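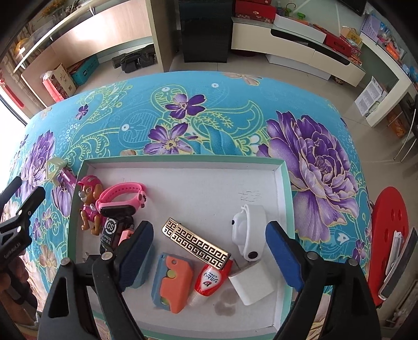 Pick-and-place, small items, Mon 26 August

Bedroom set, both hand-held grippers, items in the white lid on the quilt. Goal for Flumel is 1,420 good episodes of small mixed objects. We stood at 912 this morning.

Rules for today: one object per episode, start with the fingers open, close, lift, hold for a second, set down. Shuffle the tray after every ten. If the pads slip, keep the episode and tag it "slip". Don't redo it over the top.

Watch strap is the slow one. It rolls when a finger touches the side, so come straight down and take the band, not the module. The puppy figure is easy by the helmet. Flat things (card holder, metal plate) need a finger under the edge first, and I tagged those separately so Idalina can pull them out for training.

Swapped some items between blocks. Left the quilt on, busy pattern and all, as the last model did badly on anything but a plain table.

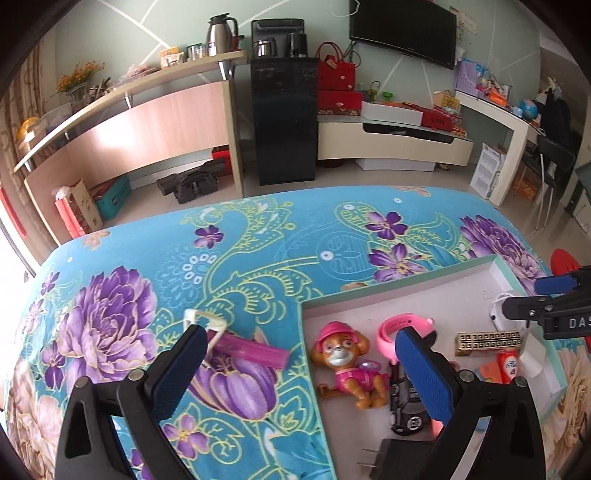
Ismael Peixoto: please log which hand did the grasp. In the last batch 348 episodes had the field blank and I had to drop them from the two-hand split.

Done from block three onward. Will fill in blocks one and two from the video tonight. Still to do: the power adapter, prongs up and prongs down.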